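Home Rooms Checklists Contact
Filed under: Bedrooms / Monthly checks
Print this page | E-mail this page

Bedroom check, Clelton House, 15 January 2023
Checked by Inese Juška

1. Clothes on bed. FAIL. One black garment, crumpled, on a bed that is meant to be clear by inspection. I am told it was "about to be folded". So was October's.

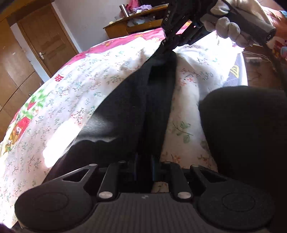
2. Folding. Sleeves in, halves, then thirds, on the bed and never on the floor. Dennis Entwistle prefers the roll. Dennis Entwistle may roll at home.

3. Bedding. PASS. Floral sheet on, as listed. Spare set in the landing cupboard, under the other spare set.

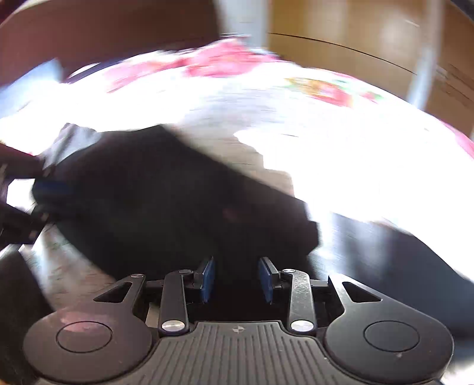 4. Walkway beside bed. Up to 58 cm required. Straps and bags count as trip hazards, even nice ones.

5. Dark fabrics. Keep off pale sheets if they shed - the Nurkow lint roller has 3 sheets left. 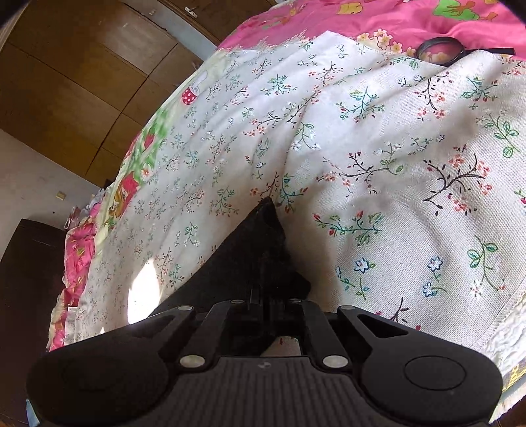
Does a black item need its own wash?
The first two times, then it can go in with the other darks.

6. Wardrobe. Doors to close without a shoulder. Not tested, see item 1. 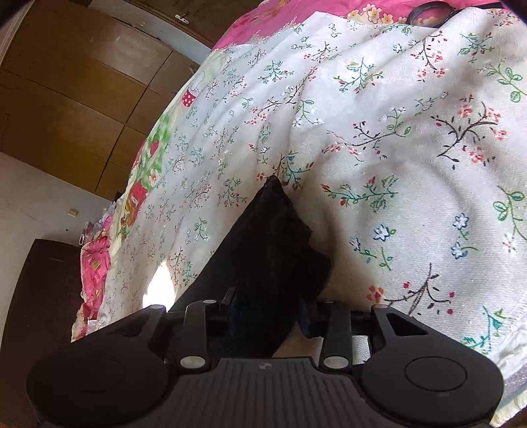

Uldis Kairys: Could item 1 be marked "pending"? It was one garment, and the wardrobe is only a step away.

Noted. The step remains available. Recheck Thursday.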